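Abla Akl
2018-10-25

Okay, thread time. I have been playing the harmonica for a while now and people keep asking me how to get a clean single note, so I'm putting everything I know in one place. Long one! Mute me if you hate the blues.

A bit of background. I started on guitar like everybody else in my family, sold the guitar, regretted it, and then found a harmonica in the pocket of a coat I bought used in Akville. It was in C and it was missing a screw. I was hooked by dinner. (I don't play that one anymore. Please don't play harmonicas you find in coats.)

Everything here is for the plain ten-hole diatonic, the little one. Chromatics are lovely and I can't play them, so somebody else will have to write that thread.

First question I always get: which key? Get a C. Almost every beginner lesson, book and video is in C, and it sits in the middle of the range, so the reeds aren't sluggish like on a low F and they aren't twitchy like on a high one. After that get an A. Then go wild.

Second question: how much should I spend? Skip the toy ones. A leaky harp will make you think you have bad lungs when all you have is a bad harp. You want something in the middle. My first decent one came from Hakim, the music shop near the old post office, and the man at the counter let me work the tester bellows on every hole before I paid. If your shop has a tester, use it. Listen for any hole that sounds late or buzzy.

Holding it: numbers on top, hole 1 on the left, left hand holding it between thumb and first finger as far back as you can manage. Leave room for your mouth! Most new players pinch it right at the front and then wonder why their lips keep landing on their own knuckles.

Now the big one, single notes. There are two main ways, the pucker and the tongue block, and people will argue over them until the sun burns out. I learned on the pucker and moved to mostly tongue block later. Both work. Start with whichever one gives you a note today.

Pucker: like you're drinking a thick milkshake through a straw. The harp goes IN, past the dry part of your lips, to where it's wet. That's the piece everyone misses. If you kiss the front of it with the tips of your lips you get a thin, airy little whistle and a lot of leaking at the corners.

Tongue block: open your mouth wide enough to cover four holes, put your tongue on the three to the left, and let the air go through the one on the right. You will drool. It gets better. The tone you get from this is huge, and later on you can lift the tongue and slap it back for those chunky chords behind the melody.

Tilt the back of the harp up a little, so the front edge with the holes points down into your mouth. Tiny change, big difference. I spent an entire month fighting hole 2 and the tilt fixed half of it in one evening.

Speaking of hole 2 draw. IT IS NOT BROKEN. Everybody thinks it's broken. Everybody! You breathe in and get a strangled groan or nothing at all. You're bending it by accident, or pulling so hard that the reed chokes. Drop your jaw, think "haaa" backward, and breathe in as gently as if you were asleep. Stay on it. One day it will just speak, and you'll want to call someone.

Which brings me to breathing. Don't blow and suck, just breathe through the thing. Shoulders down, belly moving. If you feel dizzy, stop and sit for a minute. It happens to everyone in the first couple of weeks and it passes once you quit pushing so hard.

A drill I still do every day: hole 4, blow and draw, long slow breaths, as quiet as I can possibly get it while the note still sounds. Then the same on 5, then 6. It's a dull drill and I love it. Playing quietly shows you every leak you've got.

Second drill: the train. Chords on holes 1 to 3, draw draw blow blow, over and over, start slow, then let it roll. Set a metronome at 80 and don't touch the dial until your foot and your breath agree. My cousin's kids will request this one forever, so be warned.

Third drill: the C scale from 4 to 7. Blow 4, draw 4, blow 5, draw 5, blow 6, draw 6, then DRAW 7, blow 7. The flip at 7 gets everybody. Up to there it goes blow then draw, and from 7 it's draw then blow. Say it out loud while you walk around the kitchen. I did.

Songs! Please play songs. Oh Susanna, Red River Valley, When the Saints. They lie right there in the middle holes with no bends at all. I know you came for the blues wail, but a plain tune played cleanly is what teaches you to move from hole to hole without looking for them.

How long to practice? I'd take 20 minutes every day over a two-hour marathon once a week. Your lips will agree. And keep the harp where you can see it. Mine lives next to the coffee maker.

Or take it outside, which is my favorite thing about this instrument.
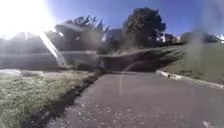 Rhythm is where most of us are weakest, me very much included, and no amount of sitting on the couch with a metronome fixed it for me. Walking did. Pick a wide paved path like this one, with grass down the left side and plenty of room straight ahead, and make every footstep a beat. Breathe in for four steps and out for four steps on holes 1 to 3. Then two and two. Then one and one, and there's your train again, except now your whole body is doing it. If you lose the beat, keep walking and come back in on the left foot. I got more out of two weeks of this than out of a whole spring of tapping my toe at home.

(Stop walking when you try anything new, though. A harmonica and teeth and a curb are a bad mix. Slow, flat, nothing fancy.)

Bending. Okay. Deep breath. I'm going to say a little and leave the rest for its own thread, as it deserves one.

A bend is when you change the shape inside your mouth so the pitch drops. It isn't lip strength and it isn't sucking harder. Whistle a high note, then slide it down to a low one. Feel your tongue pull back? That's the move. Now do the same thing while drawing on hole 4. It should dip with a sort of "eee-yooo."

Start with 4 draw. It only bends a half step and it's the friendliest one on the harp. Then 1 draw, then 6. Leave 2 and 3 for later. 3 draw has three different bends in it and every one of them wants to be out of tune. I was at it for 7 weeks before my 3 draw sounded like anything but a goose.

And once you have a bend, check it against a piano or a tuner app. I played mine flat for ages and was so pleased with myself. Then I heard a recording. Ouch.

Cross harp, in one post: to play blues in G, pick up your C harp. Your home note is now 2 draw. Most of your good notes are draw notes, which is where the bends live, so it all sounds dirtier and more alive. This is why I was nagging you about hole 2!

To find the harp for any song key, count up four notes from that key. Song in G: G, A, B, C. Song in E: E, F, G, A, so an A harp. Works on those two, works on D (G harp) and A (D harp), and those will cover most of what guitar players throw at you. For F you land on B flat, so watch that one.

Care: tap it out on your palm when you finish, holes down. Let it dry with the case open. Don't eat crackers first. I cannot stress the crackers enough. Rinse your mouth with water before you play and your reeds will last so much longer.

If a note sticks, it's usually lint or a bit of old breakfast. Tap it, breathe through it gently, tap again. Don't go in with a pin. If you take the covers off, lay the screws in a dish, and keep your fingers off the reeds themselves.

Wood combs look gorgeous and some of them swell if they aren't sealed. Plastic is perfectly fine and I gig with plastic. A guy at the Zerneck jam swore he could hear the difference, so we had him turn around and guess. I'll leave it there, he follows me.

About jams. Go to one way before you think you're ready. Tell them which key you need, play on one song, lay out on the next. The best harp player I ever heard in person spent most of the night not playing, and when she came in everyone grinned.

Don't play over the singer! Fill the gaps. Long soft chords if you absolutely must do something with your hands.

Hands: cup them around the back, nice and sealed, then open and close the right one for that wah sound. Costs nothing, needs no technique to speak of, and it makes a single long note sound like music. I would teach it on day one.

My own news: I'm playing with Amon again in May, acoustic set, two mics and no amps, and I've promised to do one slow number in first position like a civilized person. I am so excited and also hunting for a decent B flat harp, so if you've got a favorite, tell me what and why.

A few people already asked in my messages about playing with braces: yes, you can. Pucker is more comfortable for most people, and go easy on the slides until your lips toughen up.

And for whoever asked if they're too old: my neighbor picked it up after she retired and she already has a nicer vibrato than I do. Get the C.

Bending thread next. Bring your 4 draw.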